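Stallham Clay Club: Questions We Keep Being Asked

Do I need to bring my own clay?
No. The 25 pound term fee covers it, and the Clunthorpe cupboard holds more than any of us will model in a lifetime. Bring an old shirt and low expectations.

How should the blocks be put away?
Bag first, then box. Squeeze the air out of the bag, fold the top over and stand the blocks in a row at the back, so the next person can find the red without an excavation. Soft blocks dent, so go gently - they remember thumbs.

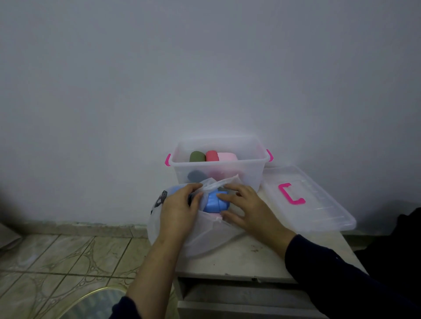 Which lid goes on which box?
Pink handles, pink-handled lid. We have had emails about this.

Can two colours share a bag?
They can, and by October they will be one colour. It will be brown.

My block has gone hard. Is it ruined?
Possibly not. Knead it for a few minutes before giving up. If it still sounds like a brick when dropped, put it in the Breathnach tin, where hopeless cases go to become doorstops.

Can children come?
Yes, with an adult who is willing to pick clay out of the carpet.

Last updated July 5, 2026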